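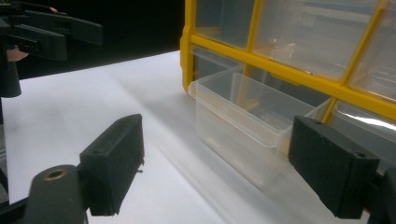
白色台面与收纳用具，Kemeys 整理间，五月

搜索 请输入关键词 搜索

Gulo 小件物品整理与借用项目 中期进展报告

提交对象：Zellard 小额资助部
执行单位：Kemeys 共用工作间
撰写：Tshepo Nel
核对：Emilian Mocanu
报告范围：项目启动至五月底

一、本期概况

本期主要完成了旧存物品的清点、分类和登记，整理间的台面区已经投入使用，借用登记从五月起试行。原计划同期完成的标签张贴只做了一部分，靠墙柜子的改造尚未开始，顺延到下一期。

截至五月底，登记在册的小件物品为1074件，分为11个大类。登记数与实物抽查的结果基本对得上，差异集中在缝纫用品和五金两类，后文单独说明。

二、背景

Kemeys 的小件物品过去分散在三个房间，抽屉、纸箱、窗台上都有。同一种东西常常重复购买，用完以后放回哪里也没有规定。去年申请资助时我们列过一份问题清单，其中提到最多的是“找不到”和“不知道有没有”。本项目针对的就是这两件事：让物品有固定位置，让使用者能查到它在哪里。

项目不涉及大件工具和电器，这些仍按原来的办法管理。

三、已完成的工作

1. 台面区

整理间采用白色台面。选白色主要是为了看得清小东西，针、垫圈、回形针掉在上面容易发现。以前用的深色旧桌移到了隔壁，继续做裁剪桌。

台面区的规则写得很短：未归类的物品可以在台面上过夜，最多一晚；第二天上午开门后先清台面，再接新的东西。试行下来，上午清台面这一条执行得较好，过夜这一条有时超期，主要发生在有人连续做同一件活、不愿意收起来的时候。我们没有强制处理，只在收纳用具旁边留出一块位置给未完成的活。

2. 分类

最初的分类方案来自 Cundberg 工作间，他们同意我们沿用其类别表。实际用下来有几处不合适。Cundberg 以木工为主，五金分得很细，文具只有一类；我们这边情况相反，文具、纸品和缝纫用品占了多数。因此五金合并，文具拆开，另加了“线缆与转接头”一类。修改后的类别表共11类，已经发回给 Cundberg 供参考。

“杂项”一类保留了下来。Emilian Mocanu 的意见是杂项应当取消，否则所有难以判断的东西都会进去。Tshepo Nel 认为取消之后这些东西会回到窗台上。目前的做法是保留杂项，每月底清一次，能归入其他类的就移走。五月底清过一次，移走的大多是钥匙圈和各种夹子，留下的是几样谁也认不出用途的塑料件。

3. 收纳用具

购入收纳盒50个，全部由本项目经费支付。购买前先借了几种不同的样品试用，比较的是能否叠放、盒盖是否容易打开、从侧面能不能看到里面。最后选了单一规格，便于互换。缺点是长物放不下，直尺、毛衣针和长柄刷子仍然用原来的筒子装。

收纳用具在台面上的摆放调整过两次。第一次按类别顺序排列，查找方便，但常用的几类恰好都在最里面，取放时要伸手越过别的东西。第二次改为按使用频率排列，常用的靠外。这样排之后类别顺序乱了，依靠标签弥补。

4. 登记

登记表记录名称、类别、位置和状态四项。最初还有“来源”和“估价”两栏，填写的人大多空着，后来删去。成套的物品按一件登记，例如一盒大头针算一件，一套钻头算一件。散装的螺丝、纽扣按盒登记。资助部如需与申请书中的数字比较，请留意这一点，申请书当时没有写明计件办法。

登记工作集中在四个下午完成，之后陆续补录。补录速度比预计慢，原因是补录的东西多半没有包装，要先弄清楚是什么。

四、存在的问题

1. 标签

标签纸订了200张，到货后发现背胶在收纳盒的表面上粘不牢，边角容易翘起。已贴的部分改用透明胶带压边，看起来不整齐，但没有再掉。剩余的标签准备用在纸盒和抽屉上，收纳盒改用插卡。插卡需要另外剪裁，这是标签进度落后的直接原因。

标签上的用词也有过反复。“粘贴类”和“胶带”一度同时出现，使用者不清楚双面胶该放哪边。现在统一为“胶与胶带”。

2. 缝纫用品

抽查时缝纫用品的实物比登记少，主要是线轴。借用登记里没有相应的记录，估计是用完后空轴被扔掉，没有销记。拟在登记处放一个空轴盒，用完的放进去，月底统一销记。

3. 五金

五金的情况相反，实物比登记多。整理裁剪桌抽屉时又找出一批合页和挂钩，尚未录入。这部分将在下一期补齐。

4. 归还

借用登记试行时间短，现有记录还不足以判断归还率。能看到的是，傍晚归还的东西经常直接放在台面上，没有放回原位。Emilian Mocanu 建议傍晚单设一个归还盘，由第二天上午清台面的人一并归位。这个办法下一期开始试。

五、经费

本期支出用于台面、收纳盒、标签纸和登记用的文件夹，均在批准的科目之内。柜子改造一项未动用，请求保留到下一期，用途不变。标签改用插卡增加的纸张费用很少，从文具科目中列支，不另申请。单据复印件随本报告附上，原件存于 Kemeys。

六、与其他单位的往来

Cundberg 的两位同事来看过一次台面区，对按使用频率排列的做法有保留意见，认为换了使用者以后频率会变。我们同意这个看法，打算在下一期末重新看一遍借用记录，再决定是否调整位置。

我方也去看了 Cundberg 的五金柜，量了抽屉的深度，作为柜子改造的参考。他们的抽屉偏深，小盒子要叠两层，下层不好取。我们的柜子会做得浅一些。

七、下一期安排

补录五金及裁剪桌抽屉中的物品。
完成收纳盒的插卡，撤下压了胶带的旧标签。
靠墙柜子量尺寸、询价、施工，施工期间柜内物品暂放隔壁。
试行傍晚归还盘和空轴盒。
把类别表打印后贴在门内侧，字号放大。

柜子施工的时间要看木工的安排，目前只得到口头答复。若不能按期开始，我们会提前写信告知资助部。

八、需要资助部答复的事项

柜子改造经费顺延一期，是否需要另填变更表。
计件办法按上文第三部分第4点执行，是否可以接受。
期末报告是否仍需附完整登记表。登记表打印出来页数较多，如电子版即可，我们将只寄电子版。

附件：类别表（修改后）；借用登记样张；单据复印件

相关内容
Gulo 项目申请书摘要
Gulo 项目启动说明
Kemeys 整理间使用须知
Cundberg 工作间类别表（原版）
小件物品借用登记办法（试行）
Zellard 小额资助：变更事项的填写

联系我们 | Kemeys 共用工作间 版权所有 | 返回顶部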